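Stistard Community Help
Teaching by hand and remote

Gripper takes two things at once when I demonstrate with clothes — how do I teach it to take one?

Posted by olel_patch
January 1, 2023

Hello all, and a happy new year to anyone else spending it with a robot arm. I'm teaching mine to tidy a pile of clothes by driving it with the hand controller while it records. Towels went beautifully. I did 139 demonstrations with those and by the end it was picking them up by the corner as if it had been doing it for years.

Then I moved on to jeans, belts and jumpers, all in one heap, and I'm stuck. When I go in for a belt I come up with a fold of denim as well, and when I go in for the jeans I catch the belt. The wrist view doesn't help me much, as by the time the fingers are low enough to close they are hiding the very thing I want to look at. I've been keeping all of these recordings because the arm did lift something, and I didn't like to waste them. Should I be throwing them out? And is there a better way to come in with the controller? I've got 262 recordings of mixed clothes so far and would rather not start again, but I will if I must!

3 replies

Castbridge Nan

Oh, I do sympathise, I went through just the same thing with scarves and coat hoods. Please don't delete the lot. Go back through them and sort them by what you meant to pick up and what you did pick up. If you meant the belt and got the belt, keep it. If you got both, move it to a separate folder and leave it out of the training for now. The arm can't tell that the second thing was an accident, so it will happily copy you.

As for driving it, slow down much earlier than feels natural. I stop a good hand's width above the pile, turn the wrist until the fingers sit either side of the thing I want, and only then go down. A belt lying on cloth wants the fingers across its width, and only just low enough to get a hold. Go deeper and you'll pinch up whatever is underneath. It's worth doing a few by hand as well, if your arm lets you push it about with the motors slack — you get a much better feel for the depth that way, and you can carry that back to the controller afterwards.

tumbledry_9

just use a stiffer gripper

Moataz Ramadan

I'd go along with nearly all of what Nan says, though I wouldn't leave the double grabs out for good. I teach by remote control on an Ouali arm, and the recordings that helped mine most were the ones where I made a mess of it and then put it right. Close on the wrong thing, stop, open up, lift a little, turn, go in again. If you only ever show it tidy grabs, it has no idea what to do after an untidy one.

What to look for when you're sorting, with one from my own jeans and belt session:

Both in the jaws. The waistband has folded up between the fingers and the brown leather strap is pinched right alongside it, with the metal ring standing clear above. I mark these "two items" at the moment the fingers close.
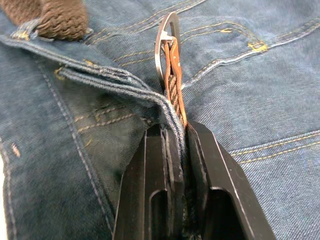 One in the jaws, one dragging. Harder to spot from the wrist, so have a second view from the side if you can manage it. Mark it at the first moment you notice the other piece moving.

One in the jaws, held badly. Keep these if the lift was steady and leave them if it slipped.

My own set came to 624 in the end, and I did the sorting in short sittings with a pot of tea, as your eyes do glaze over. When you record the new ones, say out loud or type in which item you're after before you touch the controller. I skipped that in the beginning and had to guess at my own intentions months later, and I can't say I was very good at it.

olel_patch

Thank you both so much. I've begun sorting and there are a fair few doubles in there already. I'll try the slow approach with the belts first and leave the jumpers until last. Moataz, when you open up after a double grab, do you go back to your starting height or just far enough to clear the cloth?

Moataz Ramadan

Just far enough to clear it. Going all the way back up makes for a very long recording, and mine picked up the habit and did it every single time, even on easy ones.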